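Wollisik arm stopped again

Run 61 quit on Sunday with the same fault as before: grip force lost, then a hard stop. The log says the fingers were commanded to 50 and reported 102, so the controller gave up. I swapped the cable and zeroed the gripper, and it came back at run 63. My guess is the Zollell driver board, but I haven't proved it. Until I do, I keep the stop button within reach and leave glass off the table.
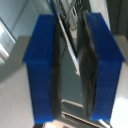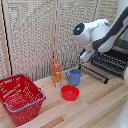 Gripper fingers up close, then the arm over the table with the dish rack.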